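How to prepare a packing bench for a robot arm, and the people who work beside it

Reading time: 7 minutes
Print this page | E-mail this page

This guide is written for shift leaders and experienced packers in a small or medium warehouse where a robot arm will take over one part of the hand work. I wrote it after we did the change at Palaniappan, where I lead the day shift in the bottled goods area. We pack sauces, drinks and cooking oils for shops. The arm was installed by the firm Dultamier and our own people did all the rest, so most of what follows is about the rest.

You do not need to know programming. You need a bench, one product to begin with, and some hours of the people who pack that product today.

Before you start

Have these things ready:

- a list of all products that pass over the bench (ours had 39)
- two or three samples of every bottle, full and with the cap closed
- the rota for the next month
- a notebook that stays on the bench and does not go to the office
- one packer from each shift who has agreed to take part

The last one is important. We forgot the evening shift at first, and they met the arm one afternoon at half past four with no explanation. It took a long time to repair this.

Step 1. Write down the work as it is done now

Stand beside the bench for one full shift and write what the hands do. Do not use the old work instruction, it will be wrong. Ours said "take bottle, check label, place in carton". In real life the packers also turned the bottle to feel if the cap was tight, wiped it with a cloth when it was sticky, and put the doubtful ones to the left side without saying anything. None of this was written anywhere.

Ask the packers to read your notes and correct them. Vimala Iyengar, who has packed at this bench longer than anybody, added eleven lines to mine. One of them was that she hears a badly closed cap before she sees it.

Step 2. Divide the work

Take your list from step 1 and mark each line with one letter: R for the robot, P for the person, or S if it is shared. Be careful with S. A shared task must still have one name beside it when something goes wrong.

Our division at the end was this:

R: pick the bottle from the holder, move it, put it in the carton
P: load the holders, feel the caps, wipe, decide on doubtful bottles, close the carton
S: label check (the arm stops if it does not recognise the bottle, the person decides)

Hang this division on the wall before the arm arrives. People have the right to know which part of their day will change, and they should not have to guess it from the machine.

Step 3. Choose the first product

Do not start with the easiest bottle. We began with a straight, plain one and learned almost nothing from it. Do not start with the most difficult one either. A good first product has one problem only, for example a narrow middle or a shiny label. After it works, take one which has two problems.

Put the samples in a row and sort them by shape before you look at the sales numbers. The office wanted us to begin with the product that sells most. We asked for two weeks with a slower one, and we got them.

Step 4. Set the holders

The holder decides more than the arm does. If the bottle leans, the fingers will come to it at a wrong angle. Fit the holder to the bottle, load it, and push the bottle lightly with one finger from each side. It may move a little but it must come back.

Then do the following:

1. Fix the holder position and mark its corners on the bench with tape.
2. Load one bottle and check that it stands straight.
3. Let another person load it, without help. If they load it differently, the holder is not yet good enough.
4. Write the agreed way in the notebook, with a small drawing.

Number 3 found more faults for us than all other tests together. Left-handed people load in another way, and so do tired people at the end of the shift.

Step 5. Agree which way the label faces

For a person it does not matter how the bottle stands, because the hand turns it. For the arm it matters very much, so the person who loads must now think about something which was never her job before. Please say this openly. It is new work, and it should be counted in the time for the task.

Choose one feature on the label as the guide for the eye. We tried to use the brand name, but several of our labels are in languages that not everybody on the shift reads. The barcode was better. It is on every product and all packers know it.
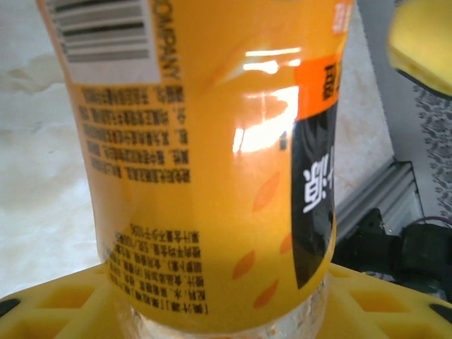
Photo: Desta Teshome / Palaniappan, bench 2

The yellow bottle gave us the longest discussion. It goes narrower in the middle and then wide again, and its label is glossy, so the lamp makes a white patch on it. At the bottom you find a clear part with no label, and this is useful for the person who loads, who can take it there and keep the fingers away from the print. For this bottle we wrote in the notebook: barcode high, same direction each time, wipe before loading.

If you have trouble with reflections, try to move the lamp before you ask the installer to change any setting. Move it by the width of one hand, run ten bottles, and write down what happened. With us two small moves were enough. Desta Teshome from maintenance then made a mark on the lamp arm so the cleaning team can put it back.

Step 6. Run slowly, with a person beside

For the first week, run at the lowest speed you can accept. Keep one packer at the bench the full time, and give this packer no other task. I know this is expensive. During our first week the arm moved 400 bottles in a shift, and Vimala alone does more than that before lunch. We had prepared the managers for this number, so there was no panic about it.

All stops go in the notebook. Write the hour, the product, and what the person did to continue. Do not write who loaded the holder. If you write names, the stops will not be reported, and you will have a very clean notebook and a bad bench.

By December we had 1,849 bottles in one shift on the same bench, and the stops were mostly from the loading of new products.

Step 7. Change the jobs on paper also

This step is usually left for later, and I recommend that you do it in the same month. When the work has changed but the job description has not, people are doing a task for which they have no training record and no pay grade.

Check these points with your manager:

- Who is allowed to restart the arm after a stop? (With us, every packer who has done the half-day training.)
- Is the time for loading and wiping in the plan?
- Do people change places during the shift? Loading holders is the same movement again and again, and wrists get sore from it. We change every hour.
- What happens with the hours that are saved?

The last question will be asked on the first day, so have a true answer. In our case two persons moved to returns, one by her own wish and one not. The second was not happy and told us so. I think we should have asked earlier who wanted to go.

Common problems

The arm stops at the same product every time. Look at the holder first, then the lamp, then call the installer.

Packers take the bottle out of the holder and pack it by hand. Normally it means that the arm is too slow for the order they have on the table. Talk about the order size, do not forbid it.

The evening shift has more stops than the day shift. Check the daylight. Our bench is near a window, and after five o'clock everything looks different to the camera.

Nobody writes in the notebook any more. Read it aloud at the start of the shift for some days, and repair one thing from it where all can see.

If you add a second bench

Start again from step 1, also when the product is the same. Our second bench is 12 metres from the first and the packers there have other habits. We copied the holder and the wall sheet, and the wall sheet was wrong in four lines.

A blank version of the wall sheet and of the notebook page can be asked for by e-mail at the address of the Skukano workplace group.

Contact | Copyright Skukano | Back to top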